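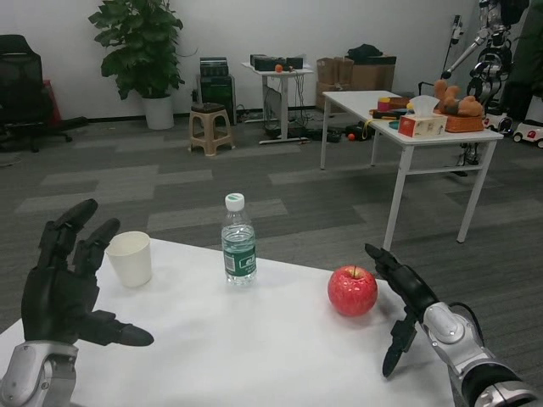 Plutance Tabletop: data card

Version 1.1, November 2021

Plutance Tabletop is a set of teleoperated recordings made with a two-armed robot at a white table. It was put together to test Distura, our method for training a grasping policy when objects are moved between attempts. The baseline we compare against is called Ridgeway in the code and in the results files.

Contents

The release has 1,121 episodes. Of these, 200 are held out for testing and should not be used for training or tuning. Each episode holds the head camera video, joint positions for both arms and hands, and a one-line text instruction such as "pick up the apple". Episodes longer than 2,000 time steps were dropped.

Objects

The base layout is a paper cup, a water bottle and an apple. In the shifted episodes one of the three is moved before the operator starts. The shift is stored in the field moved_object, which is empty for the base layout.

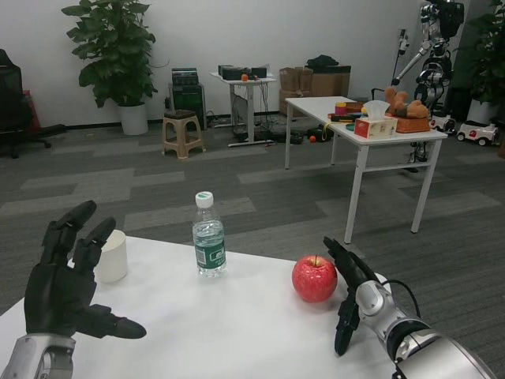 Base layout, head camera. Left to right: cup, bottle, apple.

Method

Distura trains on pairs of episodes that share an instruction but differ in layout. The loss asks the policy to give similar hand poses relative to the target object in both. Arm poses are left free. Ridgeway uses the same network and the same episodes, without the pairing.

Results

Distura did better than Ridgeway on the shifted episodes. On the base layout we found no clear difference. The bottle was the hardest object for both methods, mostly through grasps placed too high, near the cap. Scores for each object are in results/by_object.csv.

Known problems

Everything was recorded in one room, so the background changes very little. Joint readings in the October batch start 100 ms after the video. Use the script align.py before training on that batch.

Allmont, the earlier single-arm set, uses different joint names and can't be mixed with this one without the mapping file.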